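5.2 Slow slips with wrapped objects

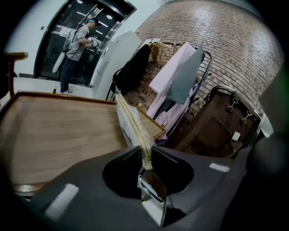
Figure 3. Carrying a wrapped bundle of sticks beside the tray with the hand-held gripper.

I want to spend a little time on the failure that cost us the most, because we didn't see it coming at all. Our slip detector was tuned on rigid things (mugs, blocks, a stapler from the Plivari set), and on those it did great! Then we moved on to packaged goods and the numbers fell apart. Out of 161 carries with soft wrapping, 23 ended in a drop, and in most of those the detector stayed silent the whole way down. The bundle in Figure 3 is a good one to think about: thin sticks inside clear, crinkled plastic, pinched between the two fingers, with the package sticking up at a slant well past the tips. All that length above the grip acts like a lever. The fingers hold the plastic just fine, so the detector is happy, and meanwhile the sticks can slide around inside it.

Tài Tôn was the first to spot this in the logs. I had blamed the finger pads and spent most of December swapping them out, which I'm a bit embarrassed to write down here. He lined up the finger width signal with the video and found that the width shrank slowly before a drop, a tiny bit at a time, and our filter was smoothing that right out as sensor drift. So the warning was in the data, and we were the ones throwing it away.

Our fix is pretty plain. We turned off the drift filter while an object is held, and we added a second check that compares the current width with the width at first contact. On the Cullalby test list, that version flagged the trouble early in more than 58 carries where the old one said nothing. It also gave us new false alarms, mostly on sponges and bread (anything that keeps squashing, really), and I don't have a good answer for those yet. For now we let the operator mute the check by hand.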